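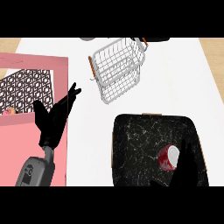
How should a small food bank date-mark donated bread that goes into the freezer on the day it arrives?

Put a freezing date on every bag and treat that as the controlling date from then on. The printed best-before no longer tells your packers anything useful once the loaf is frozen, so keep it legible but work from the freezing date.

Posted April 2026 by Goder pantry stores desk

Details of the question: we run the Goder pantry and receive surplus from the Bonsu shop group three evenings a week. Most of it is sliced bread and rolls with one day left. Last month the intake sheet showed 514 kg of bakery goods, far more than we can hand out fresh. We have 8 chest freezers, all on one circuit in the back store. At present each crate gets a single label and the bags inside get nothing. When a crate is split between two sessions, half the stock has no date at all. Our stock sheet is a plain spreadsheet with one line per crate.

Answer 1

The fault is in labelling the crate. A crate is a handling unit and it will be split, so the date has to be on the bag. We use a hand-held date gun with freezer-grade labels. Ordinary paper labels come off within a week at minus 18.

What we print:

Line 1: FROZEN and the date
Line 2: donor code (yours would be something like BON)
Line 3: USE WITHIN 24 HOURS OF DEFROSTING

Freeze before midnight on the printed date. If the bag carries a use-by, as some filled rolls do, that is a safety date and you must freeze before it passes. Anything already past its use-by is waste and should be weighed out as waste, even if it looks fine. Best-before is a quality date and gives you more room, but agree in writing with the donor how much.

Keep the spreadsheet, but add columns for donor code, freezing date and weight out. With those three you can trace a recall in a few minutes. Leave allergen labelling exactly as the donor supplied it and never put your own sticker over the ingredients.

Answer 2

Agree with the above. Also look at how much you load at once. Warm crates packed into a full chest freezer take far too long to come down, and the middle of the stack is the last to freeze. We limit each cabinet to 70 kg of new stock per evening and leave a gap down one side. Put a logging thermometer in the middle of the load and read it the next morning - the dial on the lid only gives you the air temperature.

All your freezers on one circuit would worry me more than the labels. Get a power-fail alarm and ask an electrician to split the load. The Burnar depot lost a whole weekend's stock to one tripped breaker.

Answer 3

We use Brutico for stock and it does dates. Not sure about frozen. We give ours out within 72 hours of it arriving so it doesn't come up much.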